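# Chapter 6: Sorting and Storing Small Household Goods

Mixed containers are a feature of almost every home, classroom and child care centre.

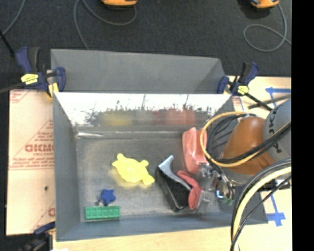 Toys, building blocks and stray household items tend to collect in whichever bin stands nearest, and the time required to retrieve any one of them increases with the variety of the contents. This chapter examines how such collections are sorted, labelled and returned to use.

Section 6.1 introduces the principal bases for classification: colour, shape, material and purpose. Section 6.2 considers the open bin, with attention to wall slope, depth and ease of cleaning. Section 6.3 presents the Grelldale inventory, in which 1,533 small articles were catalogued from family playrooms and assigned to labelled trays.

Students should have completed the practical exercise in Chapter 2 before proceeding. Those enrolled in the Renon stream will also require the storage planning sheet.

**Key terms:** category, mixed container, residual item, retrieval time

## 6.1 Bases for Classification

A category is a group of articles stored together under a single label.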